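Replaying a taught grasp with Plattner

Plattner fits a short motion model to a small set of hand-guided runs. These steps cover the glassware task from our Cellden trials. In April we trained it on 70 runs, 1,490 grasps in all.

1. Lay a black cloth over the bench. Clear glass gives poor depth readings, and a dark, dull surface cuts down the stray ones.

2. Set out the rack, the beaker and the flask. Leave enough space for both grippers to open fully.

3. Record each run at normal hand speed. If you fumble a tube, delete the run and start over.

4. Trim the idle time at both ends, then fit the model with the smoothing value set to 2. Higher values rounded off the final approach and the fingers closed too early.

5. Replay at half speed with a hand on the stop button.
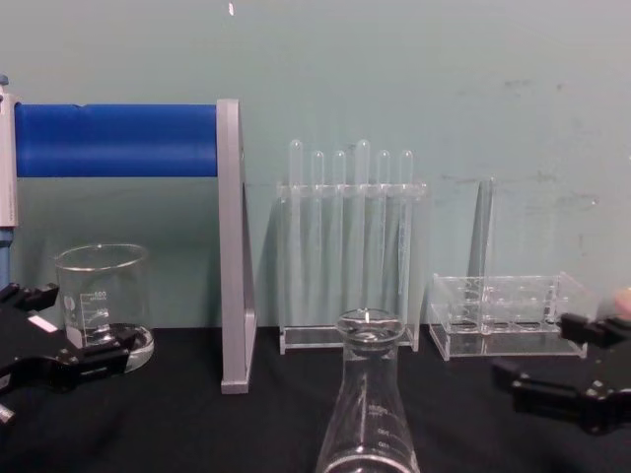 Both grippers at the bench, with the test tube rack between them.

If the replay drifts to one side, redo the wrist calibration before you record more runs.

Valentin Hollenstein, 16 July 2018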